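Progress report to Grumorness, second period
Brornero office services, room reset automation
Prepared by Nkrumah Darko
2019-02-23

Short one this time, we are in the middle of the shift changes. Budget sheet follows separately.

Where we are

Project is still on the plan you signed off. Two-armed robot to take over the between-bookings reset of the lounge and meeting rooms — cups off, books and remotes back in place, table clear for the next group. All work this period was in simulation. No robot on the real floor yet, that is the April step.

Room model is now good enough to work with. Table, chairs, plant, the dark panel with the red cushion in front of it. Staff asked for the plant to stay in becuase it is the thing they are most worried about getting knocked.

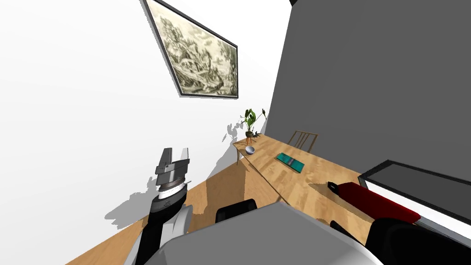 What was done

- 545 reset runs logged in the simulated room
- 3 table layouts in use, up from one
- Item list agreed with the cleaning crew, they wrote it, we only typed it up
- Scheduling link to Fikico (the booking system) drafted, not tested

Layouts matter more than we thought. A table with a book and a bowl is quick work. Add a laptop and a mug and the planning time goes up a lot. Laptops are now on the "do not touch" list. Crew was firm on that and I agree with them — if a guest leaves one behind, a person deals with it.

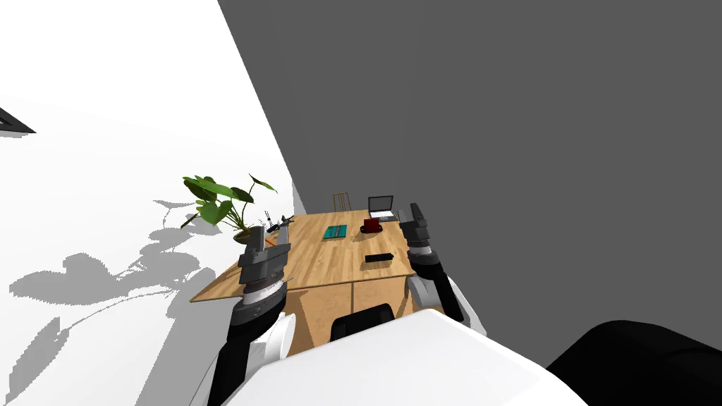

Fuller table layout: book, mug, laptop, plant at the far left end. Both grippers open.

Grippers

Wrist view is in use for the approach. Fingers in sight the whole time, helps a lot when reviewing a bad run afterwards. One open problem: with plain wall behind the fingers the position estimate drifts. Simon is looking at it, no fix date yet. Not going to promise one.

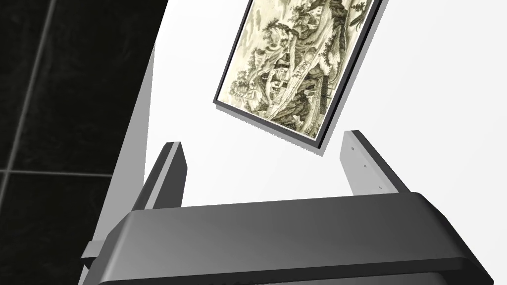
Wrist view, fingers open, white wall and framed print behind. Dark tile on the left.

Grasping tall round items is the other piece. Started on it late in the period. Hard shadows on the wood grain were getting read as objects in the early runs, we have changed the filter and are rerunning the set. Numbers in the next report.

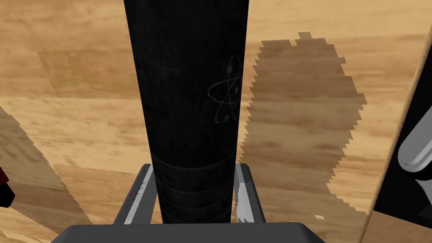

Black cylinder with the atom symbol, between the fingers. Shadow on the wood to its right.

People

You asked for more on this so here it is.

7 people on the reset crew now. No posts cut under this project, that was put in writing to them at the start and stands. What changes is the evening round. Today it takes 2 people walking every room. Under the plan one of them moves to the supervisor desk, watches the robot queue and gets called when it stops. The other keeps restrooms and kitchen, which the robot does not do.

Concerns raised at the crew meeting:
- who gets blamed when something breaks (answer: logged as equipment fault, not against a person. Needs HR to confirm)
- desk work pays the same but loses the late allowance. Fair point, unresolved. I need a decision from your side before April
- training time. They want it in paid hours, agreed

Two of the crew have been sitting in on run reviews and they catch things we dont. Stacking order, which chair has to go back first so you can get past. Would like to pay for more of their hours, will put it in the budget sheet.

Next period

Finish the rerun on tall items. Test the Fikico link. Settle the late allowance. Site check of the real lounge, floor and table height measured against the model.

Risks: wall drift as above. Delivery date for the arms still not confirmed by the supplier, chasing.

Questions to me direct, mornings are best.

N. Darko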